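Section 4: Making Up the Bed

These steps apply to the Bramska sheet set on any mattress up to 52 inches wide. Start with a bare mattress and clean, dry linen.

1. Pull the bed 2 feet away from the wall if the floor allows it.

2. Hook the bottom sheet over the two corners at the head, then over the two at the foot.

3. Smooth the sheet from the middle outward. Light wrinkles are fine.

CAUTION: Do not pull the sheet by its elastic. Grip the hem.

4. Lay the folded blue cover on one half of the bed.

5. Take hold of the lower end and open the cover one fold at a time toward the other side.

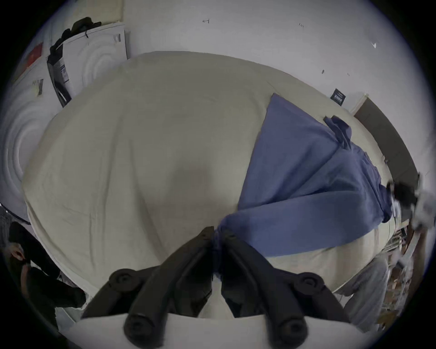

Kerstin Lunde commented on this step: I go the other way and open it from the foot up. On a narrow bed it saves walking back and forth, and the hem comes out straighter.

Either direction is acceptable.

6. Tuck the cover in at the foot and let the sides hang.

NOTE: For washing and storage, see Section 5.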